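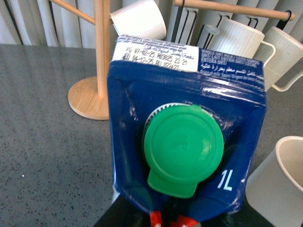 Nellerix opened the doors of its new patient service center on Sat 14 April, and I went because my own claim with them took most of a winter to settle. The invitation promised "health coverage without the maze." What I got first was a line at the coat rack, then a line for a name badge, then a talk. Arnar Kragh, who runs the place, told us the old home-care form had been the real problem. It asked members to rate their "functional independence" from one to five. The new one asks about ordinary things, such as whether you can get the green screw cap off a blue milk carton without help. I'll give him that one. My mother would understand the question, and she never understood the other.

He was less clear on what happens after you answer it. I asked who reads the form. A team, he said. I asked how big a team. He said it was growing.

The center is meant to handle some 3000 members in its first year. Satisfaction scores from the trial were up on a big screen all morning, and they were very good. They came from 143 people. Tsz-kin Tsai, from the patients' group Handent, asked how many had been sent the survey. The answer was 300, so more than half the people asked said nothing at all, and I would like to know whether they were happy or had just given up on the mail.

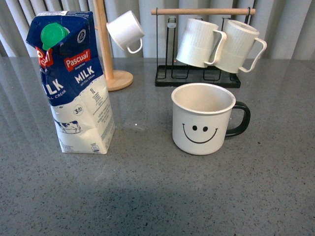

The phone room

We were walked past the phone room in two groups. The calls are sorted by a system called Tisell, which guesses from your first sentence what you want. In the demonstration it guessed right every time, with a Nellerix employee doing the calling and speaking slowly.

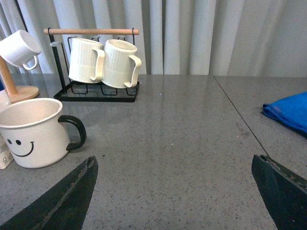
Zoltán Bodnár, a retired pharmacist in my group, wanted to try it with his own accent. There was no time for that, we were told, though there was time for a film about the building. He wrote his name on a list for a later test in May. So did I.

Appeals

This was the part I had come for. A denied claim now gets a second look from an outside reviewer, Vanags, and the review is free. Good. But Nellerix pays Vanags, and it also picks which denials are sent over. I asked Kragh whether a member could ask for the review directly, and he said that was "on the table."

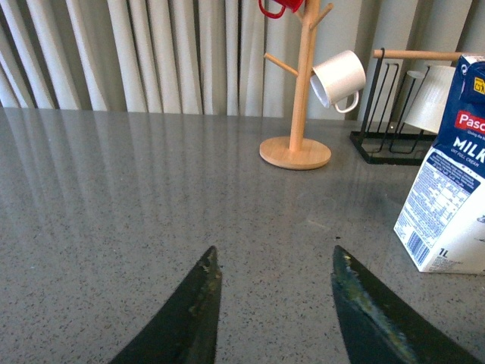 Gray speckled countertop.

I left before the sandwiches with a tote bag, two brochures and a copy of the new form. It has eleven pages. The old one had nine.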